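Padwood Boxing Club Moves Its Winter Card to a Bigger Hall

Boxing fans in Padwood who missed out on tickets last winter, and there were plenty of them, can breathe a little easier this time. The club has moved its November card out of the old gym on Yazzie Street and into the Grikotberg Hall, which holds 1,000 people and has proper parking besides.

The old gym seats 200 on a good night, and last year's show sold out before lunch on the first morning. Folks were still calling for tickets a week later, and the club hated having to turn so many of its own neighbors away.

There will be 10 bouts on the night, most of them between amateurs from the club and visitors from gyms up and down the valley. The main event is a rematch at middleweight between Padwood and Brirkard, whose fighters met in the spring and went the full distance in a bout that people around town are still happily arguing over. The judges split that one, and neither corner went home pleased — so it is only right that they should settle it in front of a bigger crowd.

Doors open at 6 p.m. and the first bell is at 7. Children under 12 get in free with a grown-up, and almost 50 ringside seats have been set aside for families of the boxers.

Supper will be served in the side room from the time the doors open until the main event, with chili, cornbread and pie, all of it made by club families who have been feeding hungry boxers for years.

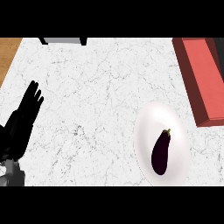 How to get tickets

Tickets are on sale at the gym on Yazzie Street every evening during training hours, and at the hall box office in the afternoons. Old ticket holders get first pick of the ringside rows until the end of the month — just bring last year's stub along, if you still have it in a drawer somewhere.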